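Marble counters - reseal or just live with it?

obadia_k
Moving into the Nyamweya place in July and the kitchen is all marble-look counter, brown gray with white veins. Landlord says real stone, I have doubts. Quote from Tistileck to seal it was 397. Worth it??

flellau_fan
397 for sealing is nuts. Bottle of sealer, a rag, one evening. Done mine twice

ShabaniKaijage
Disagree, sort of. If its real marble and you cook with lemon, sealer wont save you anyway. Sealer is for stains, acid etches right thru. Put a drop of water on it overnight, see if it goes dark.

obadia_k
ok will try the water thing. same kind of counter in all three

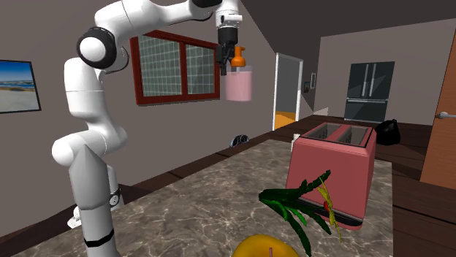
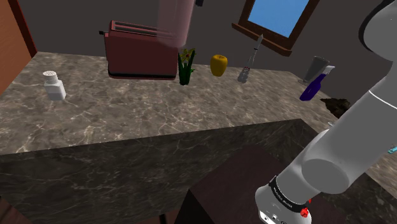
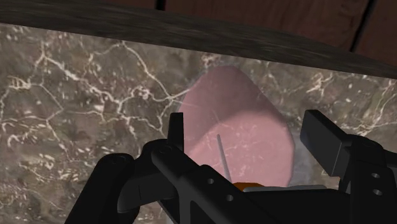 Also the seam by the sink has a gap, fits a credit card. Do I caulk before or after sealing?

flellau_fan
after. always after

ShabaniKaijage
Before! Clean the gap, caulk, wait a day, then seal. Sealer first and the caulk peels, ask me how I know

flellau_fan
never had any peel in 7 years but ok

brarnex22
Get a second quote. Paid 102 for mine last spring, small kitchen tho. And ask the landlord to split it - its his counter

obadia_k
he said no lol. Water drop is on there now, will chekc in the morning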